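On the third trial of the morning, the arm at Zurulard closed its fingers on the eraser, lifted it, and did not stop. It went 15 centimeters past the open pouch and pushed hard against its own joint limit. Felicidad Ignacio hit the stop button in two seconds. 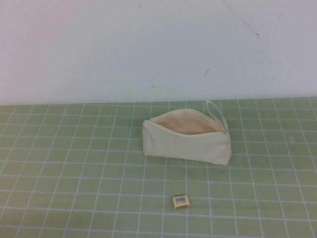
The pouch and the eraser on the cutting mat at Zurulard.

The fault was in the wrist cable — a worn connector that sent old position values to the controller. "The arm believed it was still above the mat," says Thanasis Politis, who reads the logs. He has now set the controller to halt when a value repeats three times.

3 comments | 2 shares
Back to top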